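Folding Laundry With the Osura Hand Gripper
Tips from the Harnera household pages
Jul 26, 2019

The Osura is a hand-held gripper with two yellow fingers, sold for recording chores that a robot arm will later repeat. The kit costs $300 and comes with 2 sets of fingers. We used ours on laundry for most of May.

Before you start
Charge it fully. Wipe the lenses with a dry cloth. Clear a space on the bed big enough for one shirt laid flat.

Picking up
Pinch a garment at the hem or a seam. Squeeze slowly and lift straight up. Thin cotton slips if you grab a single layer in the middle.

Keep finished pieces toward the far side of the bed so the gripper doesn't drag over them. A T-shirt folded with its number facing up is easy to find again.

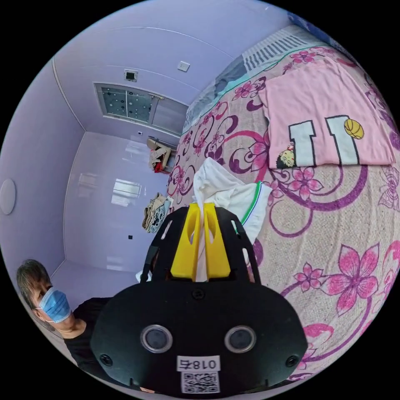 Batch size
Do 10 pieces, then rest your wrist. We tried 13 and the last folds were sloppy.

What we'd change
The grip is wide for small hands. Spare fingers ship from Skakusholm and took 10 days to reach us.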